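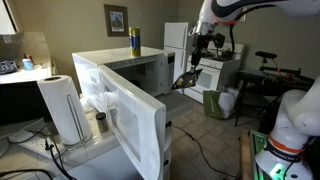 Hastby, 2022-12-25

I've got a theory that small kitchens make better cooks, and I'll bang on about it to anyone who sits still long enough. My neighbour Selina Aigner has just spent a fortune knocking out a wall so she can have an island. Lovely colour, the benchtop, but she's walking laps to make a cuppa! Meanwhile I did Christmas lunch for 11 in a galley you could cross in two steps, and the spuds were ready when the ham was.

You learn to wash up as you go in a little kitchen, because you've got nowhere to stack the mess – and you stop buying gadgets. I gave away my juicer in May and haven't missed it once.
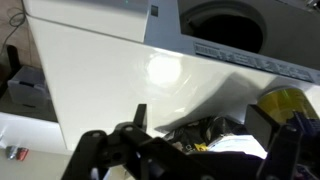
Plain white and glossy, which does me fine.

Selina reckons I'm just jealous of her pantry (all right, a bit). But I'd still take the short walk from stove to sink over a room that echoes, and the money can go on better cheese.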